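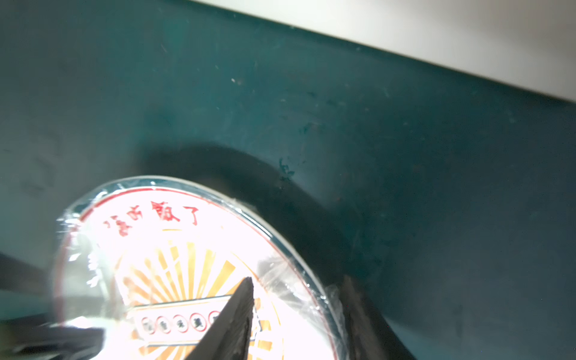 The round tub on the green worktop, with the plastic film on.

I get asked about unwrapping tubs more often than you'd think, and I have every sympathy, having lost more than one fingernail to a stubborn bit of film. My old neighbour Horácio Matos used to go at his with a bread knife and I never could watch. There is a gentler way, and it only wants a clear surface and a little patience.

Start by setting the tub down flat and giving it a slow turn under a good light. You're looking for a place where the film has bunched up into a fold, as that's where there is enough slack to get hold of. Pinch it, pull it away from the rim, and make a small snip with blunt-ended scissors.

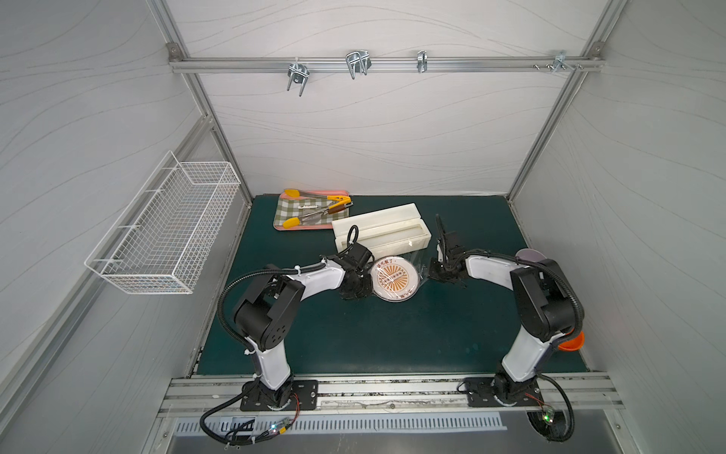 Keep one hand on the side of the tub while you peel, and go round the edge before you try to lift anything off the top. If the film tears, don't worry – find the next loose bit and carry on from there. Put your tongs somewhere clean in the meantime. I like a tray lined with a checked cloth, which stops them sliding about and looks rather cheerful too.

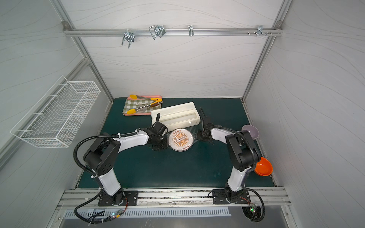
Gather up the film straight away, as it clings to everything, and check it for any little tag you might want to keep. Then ease the lid up a bit at a time, working your way round with your thumbs. Mine usually gives on the second lap. Anything you don't finish can go back under the lid, and I write the day on a scrap of masking tape so that I don't have to guess later on.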